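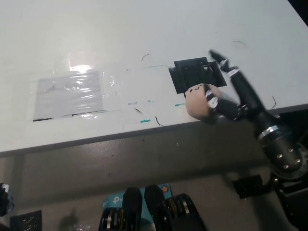
4 min read

Home Guide contents Setup Recording Evaluation Back to top

Section 6. Running the Soft Ball Grasp Evaluation

By now you have Jerkari installed and a trained policy loaded, so we can move on to the part most people enjoy, which is finding out how well it picks things up. This section walks you through one full evaluation the way we ran it for the Vashisht results. Please take your time with it. A rushed evaluation is hard to compare with anyone else's, and we have thrown out a few of our own for that very reason.

The test object is a beige ball with a smiling face drawn on it. It starts at a corner of the black square pad, close to the edge of the white tabletop, and the arm comes in from the right with its two fingers open. You are welcome to use another soft ball of your own, as long as you keep the same one from the first trial to the last.

6.1 Before you start

1. Set the pad to the right of the center of the table. A slight rotation is fine, but leave it alone once you have begun.
2. Check the white bands near the fingertips. If a band has lifted, replace it and run the finger calibration again (Section 4).
3. Turn on the same lights you used for your training recordings.

Note: Glare on clear film is the thing we get the most mail about. Kayode Sani ran the whole series with film taped down on the left side of the table and again with it taken up, and kept both sets. Whichever you choose, write it in the log.

6.2 Running the trials

4. Place the ball at the corner of the pad and step back from the table.
5. Start the policy and let it run for up to 90 seconds. Keep your hands away, even when the fingers come down right beside the ball and you are itching to give it a nudge.
6. Mark the trial as a success only if the ball is lifted clear of the pad and held until the policy stops.
7. Return the arm to its home pose, put the ball back, and repeat until you have 60 trials.

CAUTION: Never reach for the ball while the arm is powered and the policy is live. Press Pause first and wait for the joints to settle.

6.3 Reading your score

Our baseline policy managed 39 successes in 60 trials. Gwenllian Griffiths then went back through the failures and sorted them by finger position at first contact — a slow job, but well worth an afternoon. Her sorting sheet is in the Jerkari folder, and you can fill it in directly from your own log.

If the log viewer shows code 401, the session has expired. Sign in again and reopen the file; your trials will still be there.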